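Nirnville Youth Sports Kit Library
Progress report to the Badine Fund, second reporting period
Prepared by Meron Lemma, project lead
August 29, 2019

1. Purpose of the grant

The grant pays for the collection, sorting, repair and loan of used sports clothing for children aged 6 to 16 in Nirnville and Fudville. Families borrow a set for one season and return it at the end. The first period covered setup of the Nirnville store. The second period, reported here, covers the first full return cycle and the opening of the Fudville drop-off point.

2. Stock and loans

Total stock at the close of the period is 1,870 garments. Of these, 300 are basketball items, held as matched sets wherever a jersey and shorts of the same design and size can be found. The remainder is soccer, track and general training wear.

Loans in the period came to 160 sets. Returns are still open for the summer loans and will be reported in full next time. Lawal Idahosa keeps the loan register and has moved it from paper slips to a single spreadsheet, with one row per set. The old slips have been kept until the entries are checked against them.

3. Sorting and matching

The main delay in the first period was the time taken to put sets back together after washing. Jerseys and shorts were being folded separately and shelved by size, and the pairs had to be found again at the point of loan. The procedure was changed at the start of this period:

Step 1. Bags are opened and the contents checked for damage before washing.
Step 2. After washing, garments are laid out by color, then by team or design.
Step 3. Jersey and shorts are paired while both are still unfolded.
Step 4. The pair is folded together, shorts inside the jersey, and labeled with size and set number.
Step 5. Items with no match go to the singles bin and are reviewed once a month.

Step 3 is the one that matters most. Size labels on older garments are often faded or missing, and the two halves of a set need to be compared directly at the waist and shoulder. Trim is the second check. Several red designs in stock differ only in the side stripe or the collar band.

Part of the sorting is now done in members' homes, as the Nirnville store has only one table. Home sorters work on whatever flat surface they have. The guidance sheet asks for a clean surface, good light and enough room to keep the two garments apart until both have been checked. It also asks that printed numbers and team names be entered in the register exactly as they appear on the garment, such as "BULLS" and "23" on a pair of red shorts, so that a set can be found by search.

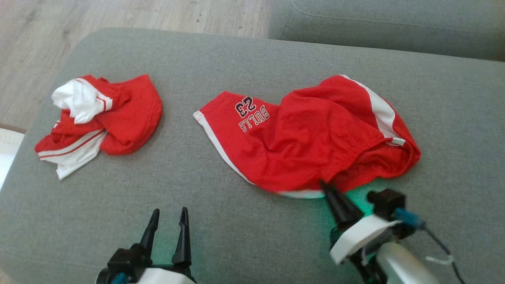
Folding at home has been less consistent than pairing. Sets came back from home sorters in three different folds, two of which do not fit the shelf boxes. Adesuwa Amadi has written a one-page folding guide, and it went out with the last batch of bags. Mesh fabrics remain awkward – they slide out of a flat fold – and the guide now allows them to be rolled.

4. Repairs

Ayodele Jibrin handles repairs. Most of the work is waistband elastic and opened side seams. Peeling numbers are left alone unless they are lifting at more than one corner. Heat pressing was tried on a small batch and scorched the surrounding fabric, so the method has been dropped. Replacement elastic is bought from Ene Supplies and has been charged to the materials line.

5. Fudville drop-off point

The drop-off point opened later than planned. The room was available on time, but the shelving was delivered in the wrong depth and had to be exchanged. Ayodele Nwachukwu runs the point two afternoons a week. Bags are moved to Nirnville for washing, as there is no water connection in the Fudville room.

6. Budget

Spending is within the approved total. The laundry line is over its share and the transport line is under. We request permission to move the unspent transport balance to laundry for the next period.

7. Next period

Summer returns will be closed in September. The singles bin will be reviewed in full at that point, and garments unmatched after 9 months will be offered to school gym departments as loose items. A second table for the Nirnville store has been priced and will be bought once the budget change is approved.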